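Home | Issues | Authors | Search

4.2 Keeping Lent at the kitchen table

I'd expected the Gollatton families to drop the nightly readings by week two, but 11 of the 28 households kept going right up to Palm Sunday – and they told me supper was the easiest time for it. In Helluvbridge, bedtime won out, mostly with the under-fives. I loved hearing how they fitted the prayers in!

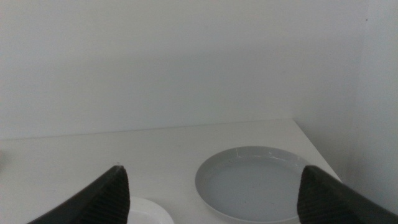

Figure 2. White tabletop against pale gray walls.

One Helluvbridge mother wrote back that the readings were too long for a Saturday, and she'd cut them to a psalm.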